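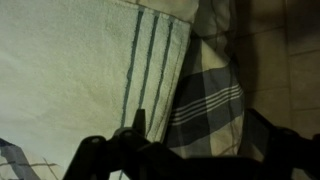 The wrist camera's view of a striped towel, with the black gripper at the lower edge.

The bedroom cell at the Prumeslow site entered service in October 2026, the newest of 8 domestic cells maintained under the Sandhu program. Its work is bedding, towels and other household cloth, and its upkeep differs from that of a factory station in several respects.

Lint is the principal concern. Terry and fleece shed fibers that settle in the pivots of the finger linkages, where they thicken the grease and slow the closing stroke. Technicians from Drilus, the maintenance contractor, clean the pivots with a dry brush at the end of every shift and replace the grease after 136 hours of operation. Finger screws are checked with a torque driver at the same visit.

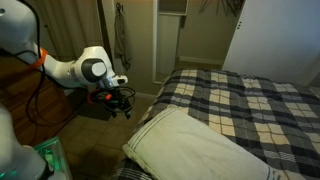
Cabling receives equal attention. A cable that is too short pulls at its connector when the wrist turns, and one that is too long may catch on furniture or bedding. The procedure calls for the arm to be moved by hand through its full reach, at low speed, before any clip is tightened. In its first weeks the cell logged 787 grasp attempts, of which 733 were completed without a technician stepping in. Two of the remaining stops were traced to a worn connector at the wrist, and the part was replaced on site.

Lighting is the third item on the maintenance sheet. Camera exposure is set separately for morning and afternoon.
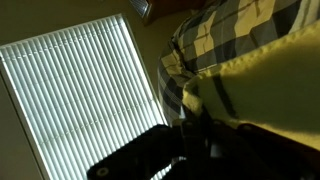 Settings that serve well against a plain wall can leave dark cloth without detail when a window comes into view. Technicians therefore record a short test sequence in each direction and compare it with the reference kept at the Zeltow workshop. Any camera that fails the comparison is cleaned, recalibrated and tested again before the cell is released for work. The next full inspection is scheduled for November, when the gripper will be removed and its bearings examined.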